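Intro Robotics at Plormont: Handout for Unit 4, Putting a Cup on the Rack
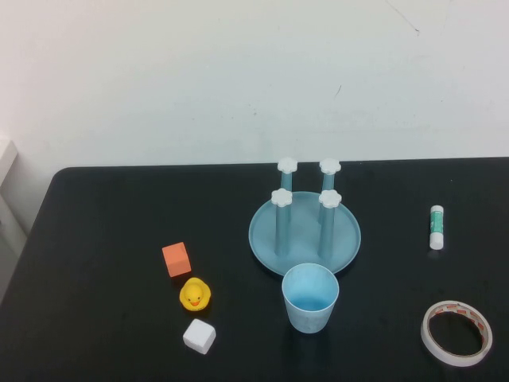 A student from last term's class wrote on the feedback sheet that the cup unit felt like a kindergarten job for the first ten minutes and like the hardest thing in the whole course after that, and asked whether we could please give people more time with it. I took that to heart, so this term the unit runs two full sessions, and I have moved the reading to the week before so you can come in ready to play.

Welcome back, everyone! I hope the gripper exercises went well (and if they didn't, come and see me, we have all been there). For this unit you and your partner will write a routine in Sterer, our class control program, that takes the light blue cup and hangs it upside down on one of the four posts of the drying rack. You won't be told in advance which post. Your program will get the post as an input when you run it, so please don't build the whole thing around the one that happens to be easiest to reach.

What else is on the table

The other things on the table stay there for the entire run. You have two foam cubes (an orange one and a white one), the yellow rubber duck, a glue stick, and a roll of double-sided tape. Your vision code has to find the cup among them, and your arm has to leave them alone. If you knock the duck over on the way, the run still counts, but you lose points, and I will make a sad face.

A word about color. Plenty of teams start with a simple color filter, because it worked so nicely in Unit 3. The cup is light blue and so are the rack's tray and posts, and when the cup stands right in front of the rack the two will run together into one big blue blob. Try it, look at the blob, and then think about what you know of shape. The cup has an open, round top. The posts are narrow and wear white flower-shaped caps, which are a real gift to you: white petals against a black table are easy to pick out. The two rear caps can fall against the pale wall from some viewing angles, though, so check those on your own setup before you trust them.

How to plan the move

Start on paper. I know, I know, but please do it anyway. Sketch the table from the side and mark where the gripper has to be at each step: above the cup, at the cup, lifted clear, turned over, above the post, lowered, open, away. Most of the trouble comes at the turn. Students like to flip the cup low and close to the rack, and then the rim swings into a front post. Lift first, move back a little toward the open part of the table, and do your turning there.

Lowering is the other spot to be patient with. The caps are wider than you might guess when you are thinking only of the posts, so line the cup up over the middle of the cap and come down slowly. In Sterer the speed setting goes from 1 to 100, and for the last part of the move I would stay well down the low end. You can be brave again once the gripper is open and clear.

Your logs

Each run gets saved in Retis under your team name. Please write a short note with every run, even the silly ones, even the ones where the arm waved at the wall and stopped. Over the past terms the class has built up 2440 saved runs of this task, and you are welcome to dig through them for ideas. The notes that say "failed" and nothing more are no help to anyone, so tell us what you changed and what the arm did next.

Grading

The unit is worth 165 points. The largest share goes to the written plan and the notes, a smaller share to the runs themselves, and the rest to a short talk with me where you walk me through one run that went wrong. Bring the run you learned the most from, which may well be your ugliest one.

Before the next session

Read the Arruda chapter on grasp points, and skip the math box at the end unless you enjoy that sort of thing (some of you do, and I love you for it). Bring your side sketch, one per team. The lab opens at 3:30, and the arms need a few minutes to warm up and home, so come on time if you want a full turn. Long sleeves rolled up, please, and drinks stay on the shelf by the door.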